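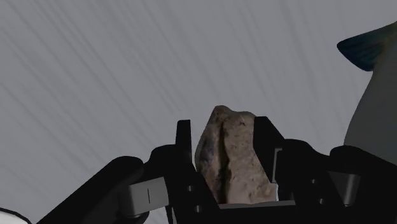
Wrist camera, rock between the fingers.

Oct 20, 2024

Spent most of today on the gripper comparison in the bathroom scene. The plan from September was to have both controllers done by now, and I have one and a half. The Avex controller is finished. The Clundex one ran until lunch and then I had to stop it and start over.

The rock is still the object I learn the most from. It has that groove down the middle and the sides don't match, so two flat fingers never meet it the same way twice. With the Avex settings the fingers close at one speed all the way in and the rock tends to turn a little before it settles. Clundex slows down near contact. I thought slow would be better across the board. On the rock it is, on the thin things I can't see much difference yet.

Numbers so far, so I have them in one place. Avex: 400 attempts, 367 held through the lift. Clundex: nothing I trust. The morning batch was run with the old friction file and I threw it out. I should have checked the file before starting. Sayaka asked me last month to put the file name in the log header and I said I would and didn't. It's in the header now.

Call with Şengül Özkan at Akbulut at eleven. She wanted to know if we could drop the wrist camera and work from the room camera alone, which would save them a cable and a mount on the real arm. I told her I would rather keep both. From the wrist I can tell which finger touches first, and with the rock you can see how it lies against the right finger. From across the room the fingers are small and dark, and a small object at the tips is a few pale pixels. She said fine, keep both for now, but she wants the grasp results split by camera in the report. That is more work on my side but it's a fair thing to ask.

Lunch at my desk. Soup again.

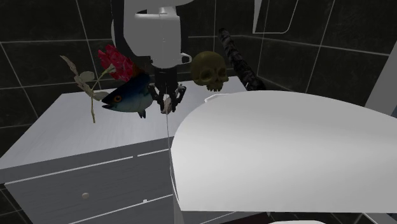
Room camera, same bathroom. Fish and rose on the left of the gripper, skull on the right.

Afternoon was the room camera. The view is decent over the cabinet top and poor on the right, where the big white curved thing takes up half the picture. The lower end of the dark twisted rod goes out of sight behind it. Any pose estimate for the rod from this camera is going to be partly a guess. I tried moving the camera higher and lost the drawer knobs, which we need later for the pulling task. Put it back where it was.

The dark tiles are a good background for the skull and a bad one for the gripper. Black fingers on nearly black tile. The segmentation kept losing a fingertip, so I turned the lights up two steps in Stadadel and it got better, though the white arm washes out a little at that level. I could change the color of the fingers in the model and be done with it, but then it stops matching the hardware and Şengül will notice.

Also spent too long on the rose. The stem is thin and the leaves have their own collision shapes, and every step near them is slow. Sayaka Fukuda came by and suggested simplifying the leaves down to one shape each. Did that. The scene now loads in 6 seconds, which I can live with. She also thinks the fish needs a different friction value from everything else. I agree but I want the Clundex batch done with the current values first, otherwise I'm comparing two things at once.

She had her old lab notebook from 2005 with her, from when she was testing parallel grippers on real stones. The tables in it look a lot like mine. She wrote down which way each stone was facing at the start, and I haven't been saving that. Added a column for it. The Avex attempts can be replayed from their seeds, so I can fill it in for those.

Started the Clundex batch again at ten to five with the right friction file. Checked it twice. Left it running on the big machine.

Still to do: split the Avex results by camera for Şengül. Ask Sayaka for the stone pages so I can copy them. Write up the camera height test, even though it went nowhere. Find out if the finger inserts on the real gripper are the same ones as in the model.

Home late, cold out. Called my brother back. Bread in the freezer for tomorrow.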